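The Bus to Povico

My uncle Ramiro Mateos owed my father money for so long that it became a kind of relative. It came to dinner with us. It had its own chair, practically. So when he called me in February and said he was ready to pay, I packed a bag and got on the bus to Povico before he could change his mind!

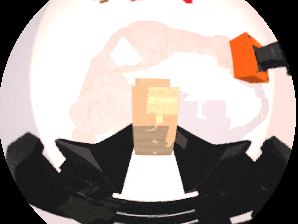

2 min read

The bus was full of people going home with too much food. I had the seat over the wheel (my luck) and a man named Ignacio Benítez next to me, who wanted to know my business. I told him all of it. I don't know why, I just do that on buses.

"Mateos," he said. "From the Iglesias road? With the goats?"

"He sold the goats."

"He did not sell the goats," said Ignacio, and he looked out the window until we stopped in Fovaner.

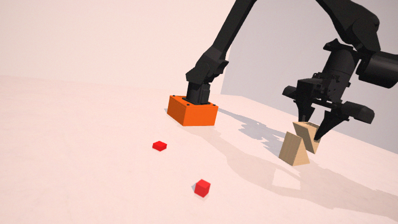

I thought about that for the next 67 miles, and I ate both my sandwiches. When I got down in Povico my uncle was waiting across from the station in his good jacket, with an envelope in his hand and a goat on a rope.

"There's 2000 in here," he said. "I know it was 2548. So."

He held out the rope. She was brown and not young, and she was already eating the strap of my bag.

"What's her name?" I said.

"Your father knows her name," said my uncle, and he went to ask the driver if goats rode free.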